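Skip to content | Modules | Staff | Projects | Archive | Contact
Projects > Work and Organisation > Second year > Teaching the arm at Drutar

Teaching the arm at Drutar: who gains from demonstration work?

1. Background

Drutar repacks small goods for shops in and near Iltham. In June the firm told its packing staff that robot arms would take over part of the line at the Tarcombe site, and that nobody would lose a job over it. The staff newsletter said people would "move up into training roles". Our group wanted to know what a training role was. We spent four visits at Tarcombe and spoke to packers on both shifts.

The training works like this. A packer holds a pair of grippers and does the job with them, over and over, and the recordings are used to teach the arms. In the period we looked at, 1596 recordings were made and 347 were thrown out. The packers were not told why a recording had failed. Several had made up their own theories (too fast, too slow, wrong grip), and these did not agree with each other.

2. The work itself

We had expected something more skilled than packing. What we saw was a good deal of reaching and squeezing, at a pace most of the packers found slow. One told us she could do the same task by hand before the gripper had closed. Another liked it, mainly for the chance to get away from the noise of the line, and we should be fair and say he was not the only one. 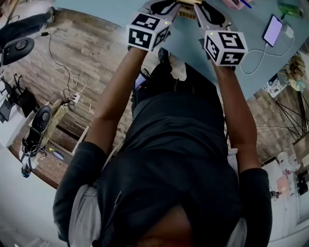 Fig. 1. Demonstration work at the table, a marker cube on each gripper and a small box-like object at the jaw tips.

The newsletter used the word "expert" for the people doing this. Their pay has not changed. The grade they are on is still the packing grade, and the manager we asked said it would be "looked at". A packer with long service pointed out that she was putting what she knew into a system and would have nothing to show for it afterwards — no certificate, no new title.

3. What changes for people

Sore wrists came up in most of our talks. So did boredom. On the line people chat; at the tables they mostly work in silence, as talking puts them off the movement.

We read Ghauri, the planning report Drutar bought in, which promises 476 hours saved each month. It does not count the hours spent on demonstrations, or on doing rejected ones again. We asked for those figures and did not get them, so we can't say whether the saving is real. We doubt it is as large as claimed.

4. Limits

We only saw one site, and the firm chose the times of our visits. The arms were not yet running, so everything here is about the run-up to them.

Comments (3)

packer_nights: Wrists, yes. Ask about breaks next time, we had to fight for those.

Lowfield: Bit harsh on the firm? At least they kept people on. My last place didn't.

second_year_B: Did you ask who owns the recordings? We had the same problem with our warehouse project and got no reply at all.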